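Boring roads, please, and more of them 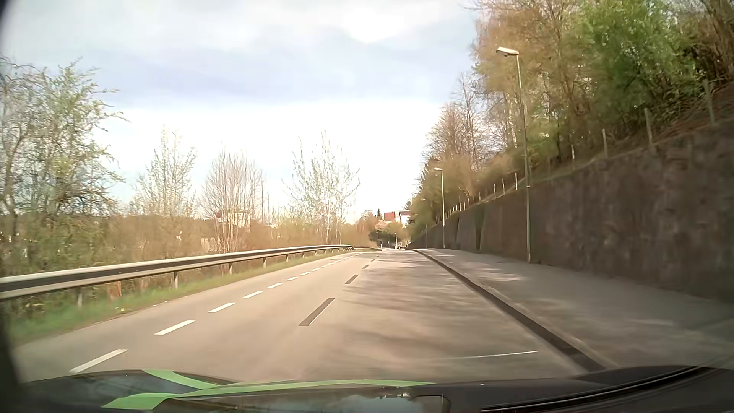

How many hours of driving does a learning system need before it can keep to its lane?
Fewer than most people guess, if the hours differ from one another; a pile of near-identical trips teaches it very little after the first handful.

I've been having this argument in one form or another since April, mostly with Lukian Nazarenko, who plans the collection drives for our little project, Rirkel. Lukian likes miles. He likes a big total at the top of the weekly sheet, and I do understand it, because a big total is a lovely thing to show to people who are paying for the fuel. When we passed 3,000 clips he sent round a message with far too many exclamation marks in it, and I'm afraid I replied with a grumble.

My grumble was this. I'd sat down with those clips over a couple of evenings (tea, biscuits, the lot) and sorted them by what was going on in them. And 1,202 came from the same stretch of the Nalwood bypass, at much the same time of day, in much the same light. It's a perfectly good road! But if you show a learner the same road that many times it gets terribly good at that road, and you won't find out how narrow its education has been until you take it somewhere else.

Now compare the sort of road I keep begging for. Guardrail and a bit of grass on one side, a tall stained retaining wall on the other, streaky shadow lying across the right-hand lane while the left side sits in full sun. Broken white dashes, and then next to them a second row of dark grey ones, just to keep life interesting. You or I would drive down it thinking about supper. For a system trying to work out which marks on the tarmac matter, it's a proper lesson, and a gentle one too.

That's what I mean by boring roads. People outside the trade always assume we want the dramatic stuff, the near misses and the dog in the carriageway. We do want some of it, of course. But a driver spends most of a working life dealing with shadows, faded paint, odd kerbs and sky so bright the horizon goes white, and if the examples skate over all that then the clever emergency behaviour is sitting on top of nothing much.

Garnet Perron disagrees with me here, and I should be fair to her. Garnet runs the labelling at Idbridge, and her view is that variety is expensive. Every new kind of road means new rules for her labellers. Is an old, dark dash a lane marking? Does a shadow edge get drawn or ignored? What about reflections on the bonnet? She had 114 queries in one batch after we sent the car out along the hill roads, and she was not thrilled with me. Her people had been flying through the bypass clips. I'd call that a clue that the bypass clips had stopped telling us anything, but she has a point about the hours, and I bought the cakes that week.

Where I won't budge is on the labels themselves. If two careful people look at a mark and disagree about what it is, please keep the disagreement! Write it down, leave both answers in. The habit of voting it away and saving one tidy answer drives me up the wall, because the learner then gets told that a muddle is a certainty. We tried keeping both on the Ocampo set, only 7 routes, and I found it much easier afterwards to see which clips deserved a second look. Small set, so I'm not waving it about as proof of anything.

So what would I change? I'd stop printing the mileage at the top of the sheet, for a start, and put the number of different routes there instead. I'd cap how many clips any one road can put in. I'd send the car back to the same hill road in drizzle, at dusk, in low winter sun, and leave the bypass alone for a good long while. And I'd give Garnet's team twice the time per clip, which will cost money, and which Lukian and I are due to argue about over lunch. He's paying, since I did the cakes.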